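Filed under: Robotics / Manipulation / Household tasks

Gallery: Kitchen chores in simulation
Text by Tyra Haugland, 23/07/2025

Putting a mug away is a chore most people do without looking. For an arm with a two-finger gripper it breaks into a grasp, a lift, a turn and a placement, and each of those can fail separately. The Planska project has spent 2267 simulated episodes on small cylindrical objects and cups, all rendered, with plain white tables and very little else to look at. Duván Cabrera built the task set. Kianoush Shahbazi wrote the scoring.

The renders below belong to the part of the set that deals with objects lying on their sides. A mug in that position offers a handle, a rim and a curved wall, and the planner has to commit to one of them before it moves.

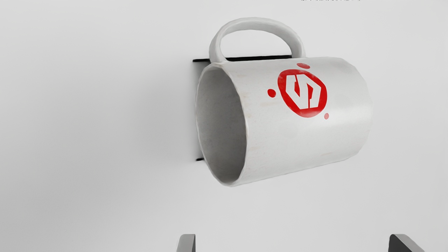
White mug on its side in a thin black rack, handle up, mouth to the left. Gripper fingers spread wide at the bottom.

Camera placement matters more than we expected in January. A view from close to the fingers gives good edges on the rim and handle but says little about the table. A wider view gives the reverse. The policy receives both, and Ljubica Stan is still testing how much it loses when one is withheld.
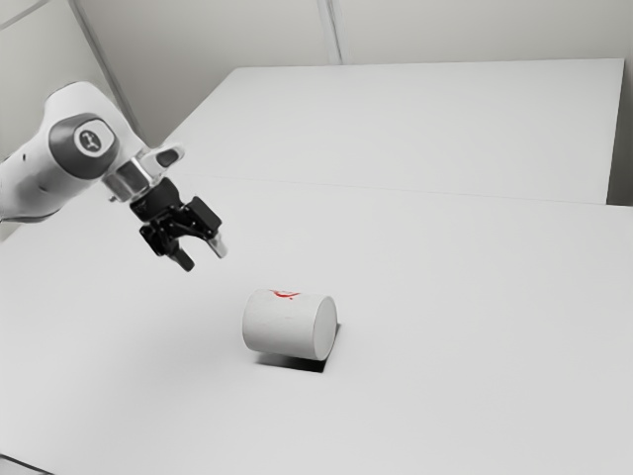
Jaws open above the table, with a white cylinder lying below. The red mark is on the upper side of the curve.

Contact is the next problem. A rigid curved surface between two parallel pads can roll if the pads close off-center. We allow 2 attempts per episode and 20 seconds for each. An episode scores zero if the object leaves the table, whatever came before it. Percy Villanueva has argued for partial credit on a clean lift, and the next version of the scoring will probably include it.

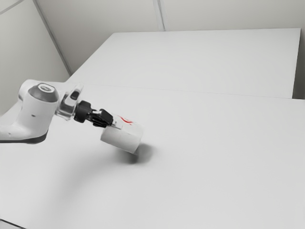 Cylinder held clear of the tabletop, tilted, flat end toward the lower right. Note the soft shadow under it.

Can a machine do this in a real kitchen? Our position is not yet. Wet ceramic, crowded shelves and poor light are all missing from these episodes. A batch of 360 with added clutter is queued, and hardware tests at Surdale follow after that.

Tags: grasping, simulation, kitchen, chores

We use cookies to measure traffic on this site. By continuing to browse you accept our cookie policy.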